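Início > Software > Percepção e planejamento de preensão
Buscar produtos, manuais, códigos... Buscar

Leltamis Pick: módulo de percepção e planejamento para coleta em caixas plásticas

O Leltamis Pick é um pacote de software para células de coleta com garra paralela de dois dedos e câmera no punho. Recebe a imagem da câmera e a posição das juntas, estima a pose da peça, propõe candidatos de preensão e entrega ao controlador uma trajetória já verificada contra as paredes da caixa. Desenvolvido pela Hirkau e distribuído no Brasil pela Ekanayake.

Componentes

Leltamis Percepção. Segmentação de peças sobre fundo de cor uniforme, com máscara de reflexo especular. Regiões saturadas são marcadas como inválidas e excluídas do cálculo de pose. Riscos e manchas do plástico entram no modelo de fundo, atualizado a cada troca de caixa.

Leltamis Plano. Geração e ordenação de candidatos de preensão. O modelo da caixa inclui fundo, paredes, ressaltos e raio dos cantos internos. Cabos e conectores presos à peça são tratados como volume flexível, com margem própria, configurável por código de peça.

Leltamis Controle. Interface com o controlador do braço, supervisão da abertura dos dedos e limite de força no fechamento. A perda de comunicação leva o braço à parada controlada.

Leltamis Registro. Grava imagem, pose estimada, candidato escolhido e estado da garra em cada ciclo. Os arquivos podem ser reproduzidos fora da célula, sem braço conectado.

Configuração

O cadastro de uma peça nova exige o modelo CAD ou, na falta dele, 12 imagens de referência em orientações distintas. A calibração câmera-punho usa 21 poses e é conduzida pelo assistente. A licença básica cobre mais de 20 códigos de peça; a ampliação é feita por chave, sem reinstalação.

Requisitos: computador industrial com Linux, placa gráfica dedicada e rede exclusiva para a câmera. O módulo Registro requer disco separado do sistema.

Limitações conhecidas

Peças transparentes não são suportadas. Em caixas muito brilhantes, convém reduzir a exposição antes de alterar os limiares de segmentação. Duas peças com os cabos entrelaçados são tratadas como um único objeto e enviadas para separação manual.

Versão 3, publicada em 2 de julho de 2025. Notas de versão: Jahangir Akanda. Documentação técnica: Heather Lowther.

Vistas da câmera de punho: solenoide JF-0530B entre os dedos e garra sem peça.

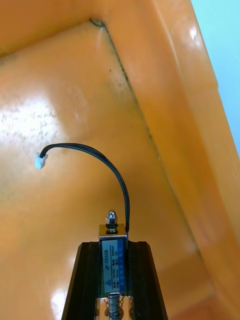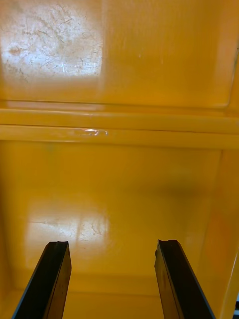
É possível usar o Leltamis Plano com um sistema de visão de outro fabricante?

O módulo aceita poses externas pela interface de rede, desde que expressas no referencial da base do braço e acompanhadas de carimbo de tempo. Nesse caso, a máscara de reflexo fica indisponível e a filtragem das poses cabe ao sistema de origem.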